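The Glue Stick Test Proves Less Than You Think

A robotics group called Fleltalis has been passing around a result this spring, and people I respect have started repeating it. The claim is that an arm trained with their method, Sodudel, can tidy a real home because it was trained in real homes. The number that travels with the claim is 900 successful pickups. I have read the report twice and I am still waiting for the part that convinces me.

My first problem is with the objects. A glue stick is a very kind thing to hand to a two-fingered gripper. It is straight and stiff, and it comes in loud colors.

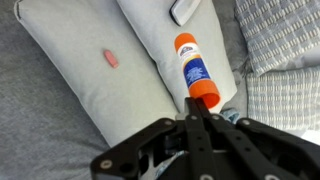
The fingers closed on the orange base of the glue stick, with the cap end up.

Now look at what else is lying on those pillows. An eraser is small and sits low against soft fabric, so the fingers have to press into the pillow to get under it. The report gives the eraser one sentence. If the method is as general as they say, I would like the eraser numbers in the same table as the glue stick numbers, and I would like to know who decided to leave them out.

Then there is the basket. Dropping things into an open container is the oldest trick in this field, and it forgives nearly everything. You can be off by a good margin, let go at a poor angle, and still score the point.

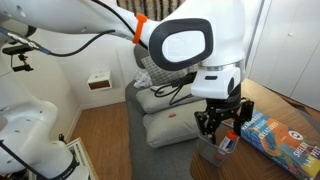
What "real homes" means here

Training took 3,000 demonstrations, which sounds like plenty until you ask how they were spread. The answer is 26 rooms, and the report never says how many of those shared the same furniture or the same light. Moving an arm from a couch to a bed is a change, I agree. I am less sure it is the change that matters. 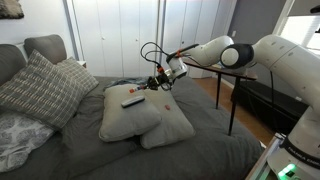 The arm over the bed, two pillows beneath the gripper.

Gray pillows on dark gray bedding make a small bright object stand out about as well as anything could. Try a flowered quilt. Try a glue stick that has slid halfway under the pillow. Pietrzak, an older method that the authors brush aside in a footnote, was at least tested on clutter, and its scores were ugly and believable.

I also want to know what counts as a success. The report says the object must end "in the receptacle," and that seems to be all it says. A glue stick lying corner to corner on its side passes. So, I assume, would one that had been dropped from a foot up.
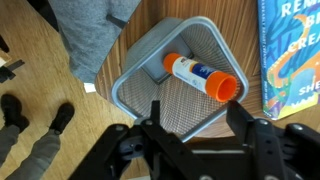 For a wastebasket, fine. For a pencil cup or a drawer, the same release would be a failure, and a paper that talks about tidying ought to care about the difference. Clekon's benchmark scores the final pose as well as the location, and it is free to use. Fleltalis ran only 2 of its tasks.

I don't think the result is fake. I think it is a decent pickup policy with a household label on it. Publish the failures, sorted by object and by room, and I will gladly read the thing a third time.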